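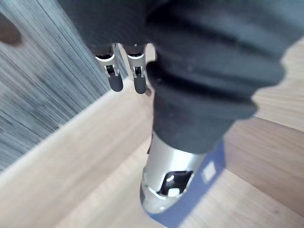 Arm in its padded sleeve, fingers open to the floor, nothing in the grip.

13 May 2022, Undville office, records floor

Notes for me, Selina and whoever has the floor next.

Went through the cabinet routine with Rekha this morning. The routine is the one we agreed with the Truven people: open the doors, take out the binder on the list, close up, bring the binder to the scanning desk. The old way was that Wilfredo did all of it by hand, plus the log. He still does the log. The total on the Dumitrescu contract is 3,209 binders and we are not going to finish by the date on the plan, with or without the arms. I have told Selina this twice and am writing it down so it is in one place.

Sleeve: rides up when the elbow folds and bunches above the wrist. Rekha wants to tape the lower rim. I would sooner order the shorter one. Open.

Wrist band: leave it on. Reynaldo took one off last week to clean it and we lost half a morning finding out which arm had which settings.

Doors are slow. Mean time for a full open on the last batch was 54 seconds, and Wilfredo does it in the time it takes to say so. His point, which I agree with, is that the arms don't have to be quick if they can run while he is at the desk. What he doesn't like is being called back every time a door stops halfway. There were 23 calls in the last batch. He says it is worse than doing the cabinets himself, because he can't settle to anything in between. I'd put that ahead of speed on the list for Skurora.
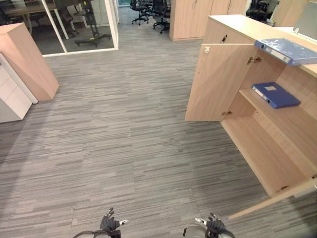 Wilfredo's job has changed more than anyone wrote down when we started. He used to know the cabinets by where he had put things, and now the list has to know it for him. Take the low cabinet on the right, doors open, one blue binder lying flat on top and another flat on the middle shelf. To him those are two different cases, one pulled and one still filed. The list only has a cabinet number and a label, so both come up the same. Imelda is adding a column for position (top, shelf, lower compartment) and he will fill it in as he goes. That is more typing for him for the next while and I said so to Selina. She agreed to take the phone off him in the mornings.

Also from Wilfredo: he wants the stop button moved to the desk side. Agreed, Reynaldo to do it.

Imelda asked whether people at the desks mind the arms working in the walkway. Two said the noise was fine. One said she now goes the long way to the kitchen. We should run the corridor end over lunch when we can and see if that helps.

Training: Rekha showed Imelda the hand-back procedure. Imelda did it without the sheet on the second go. Wilfredo has not been shown yet, and he is the one who gets called. Fix this first.

To do
Position column: Imelda
Stop button: Reynaldo
Shorter sleeve, get a price: me
Hand-back with Wilfredo: Rekha, before the next batch
Stopped doors, write up for Skurora with the call times: me

Binder labels on the older sets are peeling. Asked Selina for a new roll.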